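Switched my small account over to Tostoveck in May and people keep asking how margin works there. Short thread on what I've learned trading one contract at a time. Not advice.

1/ There are two numbers to know. Initial margin is what you need to open a position. Maintenance margin is what you need to keep it. On the contract I trade, Tostoveck currently asks 3,298 to open and 3,127 to hold.

2/ The gap between those two is small, 171 dollars. One bad morning can eat it. I keep extra cash in the account so a normal move doesn't put me under.

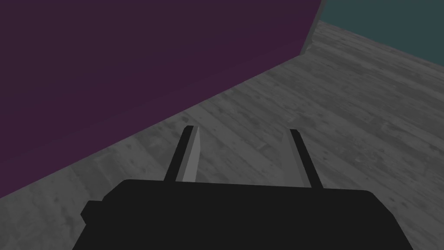

3/ Day margin is a separate thing. It's lower, and it only applies if you're out before the cutoff. After that the full overnight amount kicks in. Think of the cutoff as a hard corner, like the one where that purple wall ends. The rule is one thing on this side and another past it. My broker gives no grace period.

4/ If you fall below maintenance, you get a margin call. At Hiroma, my old broker, I got an email and had until the next morning. Tostoveck can close the position without asking. Read that section of the agreement before you fund anything.

5/ Mwende Muriithi asked if a stop order prevents a margin call. It helps, but a stop can fill well past your price in a fast market. I had one slip 5 ticks last month – small contract, still annoying. 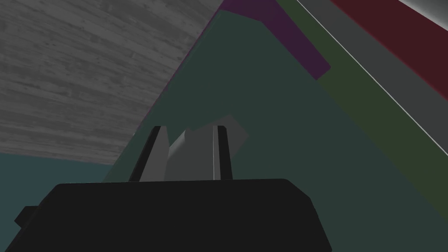
6/ Position size matters more than the entry. I set my stop and my target before I get in, one on each side of the price, like the two gripper fingers with the gap between them. If the dollar amount between entry and stop is too big, I skip the trade. My limit is 26 dollars of risk on a micro.

7/ Thư Vi asked about holding through expiration. I don't. I roll to the next month or get out a few days early. Some contracts settle in cash and some mean delivery, so check the specs on yours.

8/ Margin amounts change, usually up when things get choppy. I look at the broker's page every night before bed. Next thread will be on commissions and data fees.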